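In Praise of the Hard Case

2025-11-26

I own more tools than I need and fewer good cases than I want, and if you asked me which of the two I'd spend my next 50 dollars on, I wouldn't have to think. A case! A plain black molded plastic one with a handle cut into it and a lid that sits down properly on the base. I love these things. I have loved them since my first cordless drill came home in one, and I have spent years watching other people throw them out with the cardboard.

The argument against them is always space. A drill takes up hardly any room, people say, and the case it came in takes up half a shelf. Fine. But go and look at the shelf where the loose drill lives. The charger is behind something. The bits are in a jam jar, or were. The manual went out with the newspapers. My cased tools stack flat, one on top of another, and when I want one I take it by the handle and everything belonging to it comes along.

I also think they're handsome, and I'll defend that to anyone. The ridges on a lid look like decoration, but run your hand along them and press down, and you'll feel how much stiffer they make a thin sheet of plastic. The rounded corners don't snag your coat in the hallway. And a handle that is simply an opening in the shell, with no hinge and no pin, has so little to go wrong with it that I can't understand why anybody makes the other kind.

Then there is the cord. I tie my cases, all of them, even the ones with perfectly good latches. 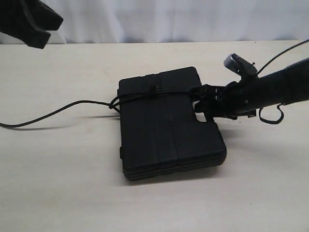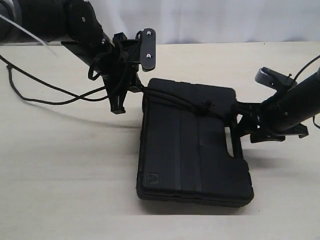
Black case, thin black cord over the upper part of the lid.

I came to the cord the hard way. One February I carried a socket set up to the cabin at Brunholm, six flights of frozen wooden steps from the road, and somewhere on the fourth flight both latches let go. I was finding sockets until the thaw (the 10 mm never did turn up, naturally). The latches weren't even broken. They were just cold and a bit worn, and I had trusted them with more than they could do. A length of cord costs next to nothing, and I buy mine on a 500-foot spool from Maksymiv, the hardware store down the hill from me, which will last me until I'm very old.

My preference is thin cord over straps. Straps are wonderful on a roof rack, but on a small case the buckle always ends up underneath, and then the case rocks on the bench like a bad restaurant table. Thin cord lies down flat. It settles into whatever groove the lid offers it. You can tie it with a knot small enough to pack another case on top, and if you leave the tail long there's something to grab when your fingers are numb. Black on black looks smart too, although I'll admit that I sometimes use orange for anything going outdoors.

Elastic is the other thing people suggest, and I've tried it. The bands from Zikov are very good bands, but two summers in a hot garage finished mine off, and when they went they went all at once. Cord gives you some warning. It frays, you see it fray, you cut a new piece.

At the flea market in Filonstead there's a stall that sells nothing but empty cases, the tools long gone, nearly all of them with the molded hollows still in the bottom for some machine you'll never meet. I can spend a whole morning there. Last time I brought home two, one for the soldering things and one with no purpose at all yet. It's on the shelf, tied up, waiting. I have my eye on a rotary tool that might just fit the hollow.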